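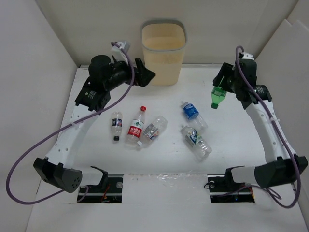
4.2 What the fill ratio does and does not measure

Much of the confidence placed in desk-side bins for drink bottles rests on a single quantity, the fill ratio, usually given as the number of containers deposited divided by the number a bin is rated to hold. The Fleludach guidance adopts it without comment, and the two building trials we re-examine in this section, Stasano and Dasetti, both report it as their main result. We are not persuaded that it supports the conclusions drawn from it.

The first difficulty is that a bottle isn't a unit of volume. Figure 3 includes six plastic bottles and one wastebasket, a rounded rectangular bin with fine vertical ribbing, set against the back wall. A count treats the small clear bottle with the dark blue label as equal to every other bottle on the table. A waste contractor would not. Neither would anyone who has tried to push one more bottle into a full office bin at the end of the day.

The second difficulty is orientation. The rated capacity in the Fleludach tables assumes bottles standing side by side, base down. Bottles on a table have no reason to adopt that arrangement, and bottles released over a bin have even less. In Figure 3 the small bottle lies with its cap pointing down, the bottle with the red cap lies diagonally with the cap at the top, and the green bottle, held in the right-hand gripper, is tilted with its cap down and to the left. We found no passage in either trial report that says how the bottles came to rest inside the bins, or that anyone looked. The rated figure was carried over from the tables and used as the denominator throughout.

The third difficulty concerns caps. A bottle with its cap screwed on holds its air and resists crushing, so it takes up its full volume in the bin. The Stasano authors assume that occupants remove caps before disposal, citing a poster in the kitchenette as the means by which this was achieved. The poster is reproduced in their appendix. Evidence that it was read is not. Their own audit sheets have a column for cap status, and that column was left blank for most floors, which makes the assumption impossible to check in either direction.

4.3 Re-analysis of the audit sheets

We obtained the sheets for both trials and re-entered them by hand. Between them they cover 203 bins, all from the February audit. Of these, 137 held at least one plastic bottle at the time of inspection, and those bins held 411 bottles between them, a mean of three per bin. The total number of items of every kind, bottles included, was 687.

A mean of three bottles is an awkward number for both trials. The reports speak of bins "working at capacity," but the rated capacity of the model in use is well above three, and by the authors' own fill ratio most of the bins should be described as nearly empty. The contradiction is resolved in the Dasetti report by a separate judgment, made by the auditor, of whether a bin "appeared full." No criterion is given. When we sorted the sheets by this judgment, bins marked full and bins not marked full had overlapping bottle counts, and in several cases the fuller-looking bin had fewer items in it.

There is a plausible physical reading. A few bottles that land crosswise can bridge a narrow bin and leave a large void beneath them, and the bin then looks full from above. If this is what happened, the fill ratio is misleading in a predictable direction: it will understate how soon a bin stops being usable. We offer this as a reading only. The sheets record counts and impressions, and neither tells us where in the bin a bottle was.

We also looked for the items that were not bottles, the remaining 276. Both reports describe these as contamination. The label seems to us too quick. Paper towel, wrappers and the odd takeaway cup are exactly what one expects in a bin beside a desk, and an occupant with no second bin within reach has hardly made an error by using the first. The Somboon index, which both trials quote in their abstracts, penalises such items at the same rate as food waste. Recomputing it with a lower penalty reverses the ranking of the two buildings. An index that changes its winner on the strength of one unexplained weight should not, in our view, be in an abstract at all.

4.4 Deposit as an observed act

Most of the literature infers disposal from bin contents. A smaller number of studies record the act itself, and here we are somewhat more optimistic, though the gain is easily overstated. Recording the act can show how a bottle was oriented on its way to the bin, whether the opening was approached from above or from the side, and what was still waiting on the surface. None of this can be recovered from an audit sheet.

Figure 4 illustrates both the value and the limit of such a record. A clear bottle is held upright directly over the opening of the bin, white cap uppermost, while two others lie close together on the floor board. One of the two has a red cap and a white and red label with green mountain graphics. The upright position is the one assumed in the capacity tables, so a coder working from this view alone might reasonably enter it as a base-down deposit. We would object to that entry. The bottle has not been released, and a bottle that starts upright over an opening may strike the rim, or another bottle, and finish on its side. Orientation above the bin and orientation within it are two variables, and every coding scheme we reviewed has one box for them.

The sides of the bin in Figure 4 are translucent, a property worth more attention than it gets. With a translucent bin an observer has some prospect of judging the contents from the side without lifting anything out. The Stasano bins were opaque, and the auditors there were limited to looking down through the opening – the very view from which a bridged bin is hardest to tell from a full one. Yet translucency is no remedy by itself. Labels, glare and the bottles nearest the wall all obscure what lies behind them, and we know of no study that has compared side-view estimates with an emptied bin.

We draw attention, too, to what remains on the surface. Reports tend to state the number of bottles deposited and stop there. Five deposits out of five and five out of a dozen are different outcomes for whoever has to use the table next, and the second describes a table that still needs clearing. Any study claiming to measure tidiness should report the remainder alongside the deposits, with the time at which it was counted.

Figure 4. Bottle held above the bin opening, with two further plastic bottles on the floor board.
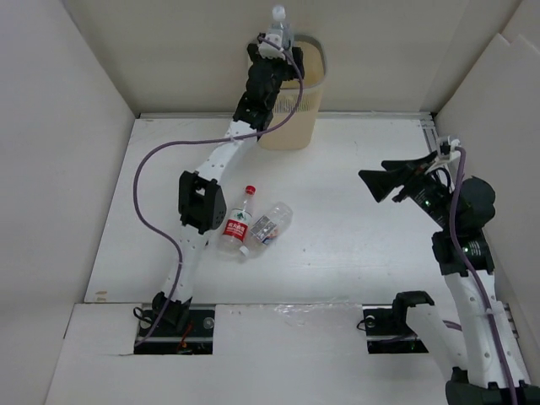
4.5 Consequences for the capacity tables

On the evidence available we can't recommend a corrected capacity for any bin model, and we are wary of the correction factors now in circulation, which take the Fleludach values and reduce them by a flat proportion. A flat proportion presumes that every bin loses space to the same extent. Narrow bins, capped bottles and mixed sizes probably interact, and the 137 bins with bottles in them are too few, and too poorly described, to separate those effects.

Three additions to the audit sheet would be cheap: cap on or off, the depth of the highest item below the rim, and the level after the contents have been pressed down once by hand. The last of these will be unpopular with auditors. It would, however, distinguish a full bin from a bridged one in a few seconds, and without it we see little point in enlarging the sample.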